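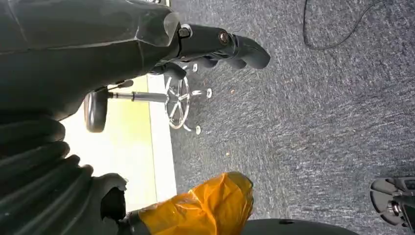
Category: Build log / Arms and grippers

May, second entry. Started 4:30 pm, back room.

Baoshan Ding wants me to write down that the new linkage is better. I'll write down what I measured and she can argue with it in the margin.

Claim one: the finger closes in the same spot every time. The Trandmont listing for the linkage kit says so, and so does everybody who has bolted one on and run it for ten minutes. I ran 100 closes on a bare bench with the dial gauge against the fingertip. The first batch was lovely. By the end the tip had walked 0.4 mm, all in one direction, and it didn't come back when I let the motor rest. To me that says something is creeping at the pivot. Baoshan says it's the gauge stand. Moved the gauge stand to the steel plate and got the same walk, a hair smaller. So maybe a bit of both.

Pulled the outer pivot bolt. Threadlocker only on the first few turns, and the washer had a shiny ring on one side. Cleaned it, put it back with fresh blue, torque by feel because the small wrench is on loan to the Cimis bench again. Whoever has it, I need it. Haven't rerun the 100 yet. Threadlocker wants overnight and I don't trust numbers taken before that.

Claim two: the film wrap gives better grip. I went into this doubtful and I'm still doubtful. The orange stuff is tacky when it's new, sure. It also wrinkles, and once there's a crease you don't know where the contact is. Pull test with the luggage scale on the half-inch dowel:

bare jaw, slipped at 808 g
wrapped jaw, first pull, well past that
wrapped jaw, after an afternoon of handling, back to nearly 65 percent of the first pull

One scale, one dowel, one person pulling. I wouldn't hang a design on it. But I also wouldn't hang it on "feels grippier", and that is what was in the notes before today. I'd like to try a cast pad before we buy another roll.

Claim three: the Kong controller settings "just work" with the longer finger. No. With the stock gains it buzzes at full reach, you can feel it through the bench. Dropped the position gain until the buzz stopped and now it's lazy on the last bit of travel. Baoshan thinks a filter will fix it. Could be. I've heard "a filter will fix it" a few times on this build and we have three filters now.

Cable: still don't like how the wrist lead bends when joint five goes past center. It takes the whole turn in a short length right by the connector. Stascombe rates that lead for 3000 flexes at a radius we are nowhere near giving it. Make a longer service loop or move the clamp. I'd move the clamp.

Sleeve is staying on for now. It keeps grit out of the joint, but it also hides the joint, and I only caught the last loose screw by ear. Want to slide it back and look every week or so.

Next:
– rerun the 100 closes after the threadlocker sets, same gauge position (marked with pencil on the plate)
– second person does the pull test, without seeing my numbers first
– log the buzz with the accelerometer so we can stop describing it to each other
– get the small wrench back

Baoshan's margin note, copied so it doesn't get lost: "0.4 mm is fine for what we pick up." Probably true today. I'd still like to know where it goes after a thousand.

Off at 7:15, arm powered down at the strip.

Last updated: May, 7:20 pm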